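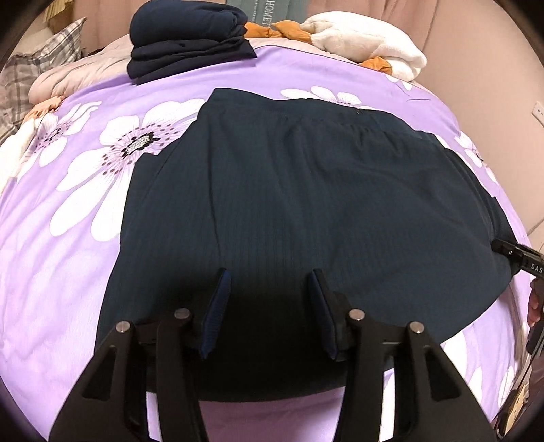
在别人家里叠衣服,应该守什么规矩

作者:Driss Ouazzani
2025年8月

中文是我的第四种语言,我写得慢,用词可能有时不够自然,请读者原谅。我选择用中文写,因为和我一起讨论这个问题的人大部分用中文工作,而我们讨论了很久,还没有写下来过。

我在Flonow工作,负责家庭环境的示范数据。简单地说,就是请人拿着手持夹爪,在普通的家里做普通的家务,然后用这些记录训练机器人。叠衣服是我们做得最多的任务。裤子、裙子、毛巾、床单,都做。今年我们和Sternham的一个小组合作一个项目,名字叫Wikora。项目开始的时候,对方寄来一份操作规范,一共29条。我读了三遍,觉得写得很认真,但是我有几个地方不同意。这篇文章就讲这些不同意的地方,也讲几条我认为规范里应该有、但是没有的规矩。

先说我同意的。规范要求每次开始以前检查夹爪:指垫有没有松,销轴的地方有没有线头,两边的开合是否一样。这条很好。布料的纤维很容易卷进活动的部分,操作的人手上感觉不到,只是觉得“今天有点紧”。结果这一天的数据里,夹爪的开合都比平时慢一点,后来训练的人找原因要找很久。我们自己以前没有这条规矩,现在有了。

规范还要求操作的人在开始以前洗手、脱鞋、摘掉手表和戒指。有的同事觉得这太像医院。我觉得应该。我们是去别人的家里,用别人的床和别人的衣服。就算技术上没有区别,对主人来说是有区别的。

下面说我不同意的。

第一个问题是“背景整洁”。规范第四条说,采集以前应该清空工作面,只留下要操作的物品,并且“建议使用单色、无图案的床品”。我理解写这一条的人怎么想。单色的床单上,衣服的边缘清楚,标注容易,第一批模型也容易训练。可是我们说的是家庭环境。我去过很多家,床上有花的被套很多,枕头是格子的,旁边的被子又是另一种颜色。已经叠好的衣服放在床头,毛绒的东西也放在床头。深色的裤子放在有大花的床单上,和深色的裤子放在灰色的桌布上,对机器人来说是两个问题。如果我们只记录后面的那个,将来的产品到了真正的卧室,它就会在花瓣的边上找裤脚。

有人回答我说,可以先用干净的数据,以后再加复杂的。我听过这句话很多次。“以后”的预算常常被别的事情用掉了。我的建议是,规范应该规定一个比例,比如一家里面至少一半的记录保持主人平时的样子,一件东西都不移动。这个比例可以讨论,但是必须写在纸上,因为没有写的话,操作的人自然会收拾。人到别人家里,看见乱,手就想去整理,这是礼貌。我们的规矩要能挡住这种礼貌。

不过“不移动”也有一个限度,这就是我的第二个问题:隐私。规范里关于隐私只有一句话,说要取得住户的书面同意。我认为一句话不够。住户签字的时候,想到的是自己的脸和孩子的脸。他们想不到药盒,想不到快递盒上的地址,想不到墙上贴的课程表。镜头的角度很宽,它看见的比人注意到的多。

我的同事Hồ提出了一个做法,我很赞成。她要求采集以前,操作的人和住户一起在房间里站一会儿,由住户自己来看:从床的这一边看过去,有什么东西你不愿意别人看见?住户说一件,就请住户自己拿走一件。我们不碰。这个过程一般用不到10分钟。她说,很多住户最后拿走的东西,我们的人绝对想不到,有一位太太拿走的是一个旧枕套。为什么是枕套,Hồ没有问。我认为不问是对的,规范里也应该写上“不问”。

这样做,房间基本上还是原来的样子,同时住户有了真正的选择。书面同意是给公司看的,站在房间里的这几分钟是给住户的。两个都需要。

第三个问题是失败的记录怎么处理。规范第十七条写:“操作失败的片段应当删除并重新采集。”什么叫失败?夹爪夹住裤腰,提起来,布从指垫里滑掉一半,操作的人再夹一次,然后叠好了。这是失败吗?按照第十七条,Sternham的小组认为是,他们删掉了。我认为这是最有价值的片段。有松紧或者有拉链的裤腰,厚度是不一样的,滑一下很正常。人在家里叠衣服也滑,也重新抓。机器人如果从来没有看过“滑了以后怎么办”,它滑了以后就没有办法。

我请他们给我看了一批被删除的片段,他们还保存着,这一点我很感谢。我看了以后,把它们分成几类:真正不能用的,比如设备断线;操作的人自己改正的;还有操作的人犹豫了一下,换了一个抓的位置的。后两类加起来比第一类多得多。所以我建议把“失败”这个词从规范里去掉,换成“中断”和“改正”。中断的删除,改正的保留,并且加一个标签。用词准确一点,后面的人就少争论一点。这可能是外国人的习惯,我学语言的时候总是先查词的定义。

第四个问题是速度。规范没有写速度,但是合同里写了,Wikora的第一阶段要1000条叠衣记录,时间很短。我不反对有数量的目标。我反对的是按条数付钱。按条数付钱的时候,操作的人会选容易的衣服。一条平整的毛巾很快,一条有褶的裤子很慢,谁都会算。过了两个星期,我们的库里全是毛巾。后来我们改成按时间付钱,操作的人拿到什么就叠什么,衣服的种类马上就多了。这一条看起来是财务的事,可是它对数据的影响比镜头的参数还要大。我认为它应该写进操作规范,放在前面几条,和检查夹爪放在一起。

还有双手的配合。两只手各拿一个夹爪,对腰和手腕是很累的。床比桌子低,操作的人弯着腰,拿着不轻的东西,还要注意线不要挂在被子上。规范对夹爪的休息写得很详细,比如电机的温度到多少要停,对人的休息只写“适当休息”。“适当”这两个字,我刚学中文的时候很喜欢,因为什么地方都可以用。在规范里我不喜欢它。应该写清楚:连续工作多长时间,必须放下夹爪,坐下来,由谁负责提醒。我自己试过一个下午,第二天拿杯子的时候手腕还疼。

疲劳的人叠出来的衣服也不一样。手低了,夹的位置就偏了,衣服的右边叠得比左边松。如果有人只关心数据,不太关心人,那么我也可以用这个理由说服他。但是我希望不需要用这个理由。

可能有读者会说,这个领域还很年轻,设备每半年换一次,现在写规范太早。我尊重这个意见,我的经理也这样想。可是我上面说的这些事情,和设备的型号没有多大关系。换了新的夹爪,住户还是住户,有花的床单还是有花的床单,弯着腰还是会疼。和设备有关的条款可以每次更新,和人有关的条款现在就可以定下来。

我还担心另外一件事。现在每一家公司有自己的规范,互相不给看。操作的人从一家公司换到另一家,习惯也跟着带过去,结果同一个城市里,同一种任务,有的人把裤子对折以后再折三次,有的人卷起来。到底哪一种算“叠好”?规范里有一张示意图,画的是衬衫。裤子没有图,裙子也没有图。我问Sternham的小组,他们说,按照当地的习惯。我问,当地是哪里?他们的操作人员来自很多地方,每个人的母亲教的都不一样。我认为这里不应该强行统一,只要住户满意的叠法就是好的叠法,但是每条记录要写明用的是哪一种。将来训练的人自己决定要不要混在一起。

我把这些意见整理成一份文件,2页,已经发给Sternham的小组。他们的回答很客气,同意了关于“改正”的那一条,其他的还要讨论。背景的比例,他们觉得一半太多。我可以让步,但是不能让到零。关于和住户一起看房间的做法,他们问能不能用视频电话代替。我不赞成,因为视频电话里看见的房间,还是我们选择给住户看的那个角度。Hồ比我更不赞成,她已经写了一封很长的回信。

下一次会议在9月。如果有读者也在做类似的采集,手里有自己的规范,愿意拿出来比较,请写信给我。中文、法文、阿拉伯文都可以,英文也可以,不过英文我回得最慢。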